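Cloth Is Still the Hard Part: Where Household Robots Stand on Laundry
Gamside Automation Notes – August 29, 2025

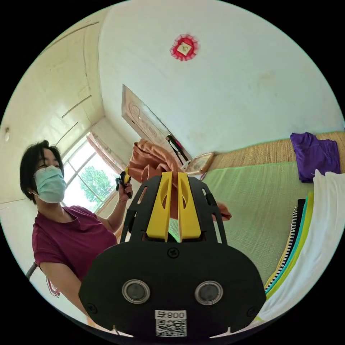 Folding remains the chore that buyers ask about most and that vendors answer least clearly. A box has six faces and keeps them. A shirt has no fixed shape, hides its own corners and changes outline every time it is touched. Most planning software written for warehouse picking assumes a rigid object with a known center of mass, and none of that carries over to a pile of mixed fabrics on a bed.

The current approach is to skip the explicit model and learn from people. An operator does the chore by hand with a two-finger gripper, the motion is recorded, and a policy is trained on the recordings. The method is cheap compared with driving a full robot arm by remote control, and it can be done in ordinary bedrooms with ordinary light. The weak point is coverage. A policy trained on towels does towels.

Dulla published its bench results last month. The test set was 2,205 attempts on household textiles, all started from a crumpled state, with a time limit of 30 seconds for the first usable grasp. Flat, single-layer items were handled well enough to be worth discussing. Items in a stack were not. The usual fault was a double pick: the fingers closed on 2 layers instead of one, and the arm carried on with the fold as though nothing had happened. Thin knits were worst, and stripes gave the vision side some trouble where a printed band was read as a hem.

Pearce takes a different line and puts the effort into the fingers. Its soft tips are angled so that they meet at the point first, which helps when the target is an edge a few millimeters thick. The cost is grip strength. A damp bath towel slides out, and the company's own data sheet excludes wet loads. For anyone planning a line that moves goods from washer to dryer, that rules it out for now.

On the shop floor the picture is somewhat better. Grallitz has run 2 cells in a linen service since spring, feeding flat sheets into an existing ironing machine. The arm only has to find a corner and present it; the older machine does the rest. Throughput is below that of a trained worker, but the cells run through the night shift with one person supervising both. Garments are still sorted by hand.

For the home, our position has not changed. A machine that folds a known set of towels on a clear table is close to being a product. A machine that walks up to a bed, separates what is on it and puts away each piece is still a research project. Readers considering a pilot should ask for three things in writing: the fabric list used in testing, the starting state of each item, and whether human resets were counted as failures. The third question tends to change the headline number.

Grallitz has said it will release cycle times for pillowcases in October. We will print them when they arrive, along with the reject rate if it is supplied.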